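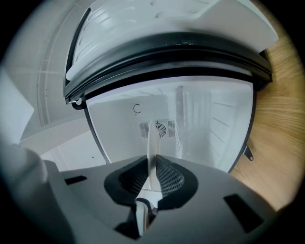
Section 3 - Moving In and First Start

Monday, March 2, 2020
By Felista Nyanda

Applies to the Dramura upright and the Dramura under-counter. For the Langat chest model see the separate sheet, door steps don't apply.

Before you plug in

1. Cut the straps, pull off all the tape. Check the door seal too, there is a strip tucked in at the hinge side that people miss.
2. Take out the shelf packing. Keep the foam corners if you plan to move again.
3. Stand the unit upright and leave it. If it traveled on its side, leave it overnight. Do not skip.
4. Wipe the inside with warm water and a little baking soda. No bleach, no scouring pads. Dry with a soft cloth.

CAUTION: Two people to lift. Never pull it by the door handle.

Placing it

5. Flat, hard floor. Carpet is no good - the front feet sink and the door drifts open.
6. Leave 3 inches clear at the back, same on top. Sides can be closer.
7. Keep away from the oven and out of direct sun.
8. Turn the front feet by hand until the unit leans back very slightly. Open the door halfway and let go. It should swing shut slowly. If it doesnt, raise the front a bit more.

Note: feet turn clockwise to raise, seen from above. Tip the unit back a little to take the weight off first, otherwise you will strip the thread.

First start

9. Plug straight into a grounded wall outlet. No extension cords, no power strips.
10. Set the dial to the middle mark.
11. Close the door. Leave it empty until a thermometer on the center shelf reads 41 degrees F or lower. Then load.
12. Fill in stages, cold food first. Warm leftovers wait on the counter till they stop steaming, then straight in.

Note: humming and clicking is normal the first day. A steady rattle is usually a foot off the floor or something touching the wall behind. Go back to step 8.

Setting the dial

Wait a full day between changes. Small turns. Food freezing at the back of the top shelf - turn down one mark. Milk going off early - turn up one mark, and check nothing is blocking the vent.

CAUTION: If the cord is damaged stop using the unit. Cord replacement is dealer work only. Ask for kit 200 when you call.

Reversing the door

Not covered in this section. Needs the Prendadik hinge kit, sold seperately. Left-hand and right-hand kits are different, check the label on the bag before opening - opened bags can't be returned.

Last updated: Monday's issue, replaces the December sheet

Related sections
Section 2 - Unpacking and Parts List
Section 4 - Shelves and Drawers
Section 5 - Cleaning and Defrosting
Prendadik Hinge Kit: Fitting Guide
Langat Chest Model: Quick Sheet
Dullomska Dealer and Service List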